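Teaching a Robot to Ask Before It Grabs

Posted 25 Nov 2023

When I first wrote to the lead researcher on the Velia project, I expected to be told that everyone was too busy. What I got was a two-page reply, a list of papers to read on the train, and a warning that the coffee at the lab was terrible (it was, and I had three cups anyway).

Velia is a method for teaching a robot arm to pick things out of a bin when it has never met those things before. The usual approach, she told me, is to let the arm try thousands of grasps and learn from the good and the bad alike. "And that works, it really does," she said, "but you spend weeks watching it make the same mistake with the same sort of object. I kept thinking there had to be a kinder way, for the robot and for me."

Her way is to have the system score its own doubt. Before each attempt it compares several possible grasps, and if they all look equally good or equally bad, that object moves to the front of the line. The arm practices where it's least sure of itself. "My piano teacher used to do that to me," she said, laughing. "She'd skip the pages I could play and go right to the measure I was dreading."

The team began in March with a set of 105 household objects, mostly from thrift stores and people's junk drawers. They ran 1196 grasps in all, half with the doubt score switched on and half without, and then tested both versions on objects held back from training. The version that practiced its weak spots reached the older one's best success rate in around 60 percent of the attempts. I asked if she was pleased, and she took a long time to answer.

"I'm pleased with the hard shapes," she said. "Round things were never much trouble. It's cloth that keeps me up at night. A towel has a thousand places you could pinch it, and the model looks at all of them and shrugs."

Cloth, in fact, took up most of our afternoon. She has a theory that the score gets confused when something soft lies underneath something firm, so that the edges of one get mixed up with the edges of the other. They had tried 8 different ways of separating the two, and she walked me through every one with great patience, drawing on the back of my notebook when words ran out.

The next step is to share the training code with a partner group at Ostoria, whose arm is built quite differently. She's nervous about that, and said so. "If it only works on our bench, then I've written a very long diary." 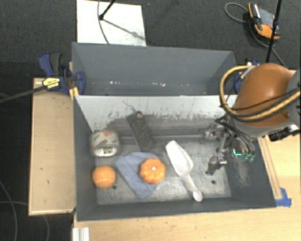

I asked her what she would like other labs to try first, and she said to mix the soft things in with the hard ones from the very first day. Her own group waited too long, she thinks, and had to go back and repeat a good part of the spring's work once the cloth came in.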